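Assiette orange Jerka, pour la cuisine de tous les jours

Référence 109. Vendue à l'unité ou par carton de 21.

L'assiette Jerka est une assiette ronde d'un orange franc, sans motif. Elle est proposée par Norerton depuis le mois de septembre, dans la même série que le bac de rangement Skornura. Nous la conseillons aux personnes qui équipent une petite cuisine, un gîte, une salle de pause, et qui désirent une vaisselle facile à retrouver quand le plan de travail est déjà bien occupé.

Beaucoup de clients nous demandent où ranger les provisions pendant qu'on met la table. Chez nous, les paquets restent dans une caisse vert bleuté, tous ensemble, et on les prend un par un.

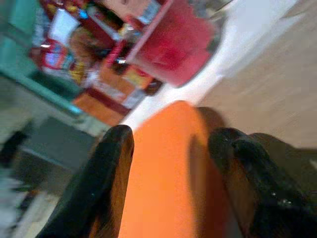
Pour une cuisine de cette sorte, il faut prévoir au minimum un plan libre pour poser la vaisselle et un espace en dessous pour les chiffons. Une seule caisse de provisions suffit pour une semaine à deux personnes. Si vous êtes plus nombreux, prenez-en une deuxième et gardez la première pour les produits ouverts.

La couleur se remarque bien sur un plan blanc. C'est la remarque qui revient le plus souvent dans les 93 avis que nous avons reçus. Un gobelet en métal gris va très bien à côté, et aussi les bols de la même teinte, que nous vendons séparément.

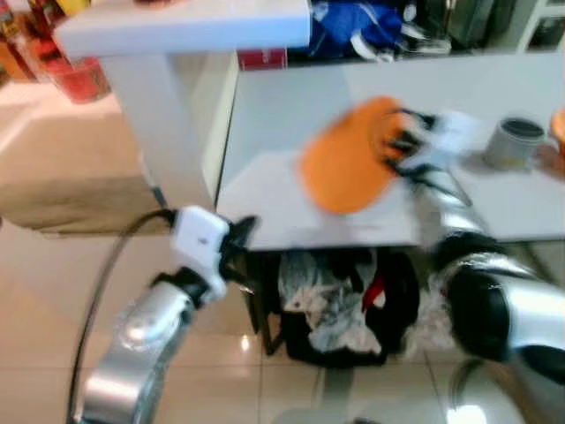

Forme et surface

La surface est lisse et mate. Le bord est légèrement relevé et le milieu descend un peu, de manière douce, ce qui aide pour les plats avec de la sauce. On ne doit pas la confondre avec le plat ovale Wróbel, qui est plus profond et qui n'existe pas en orange. 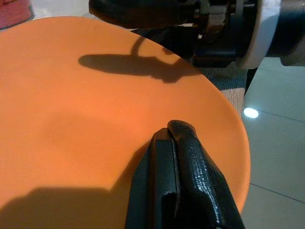 Assiette Jerka, orange, finition mate.

Entretien

Laver avec une éponge douce et un produit ordinaire. Ne pas utiliser de poudre à récurer, la finition mate garde les traces. Au lave-vaisselle, choisir un programme court. Essuyer avant d'empiler.

Livraison et retours

Le port est offert à partir de 80 euros d'achat. Les assiettes voyagent séparées par une feuille de papier, que vous pouvez garder pour le rangement. En cas de retour, merci d'écrire d'abord à Ynyr Pugh, au service clients de Norerton, avec le numéro de la commande.

Page mise à jour le 23 janvier 2024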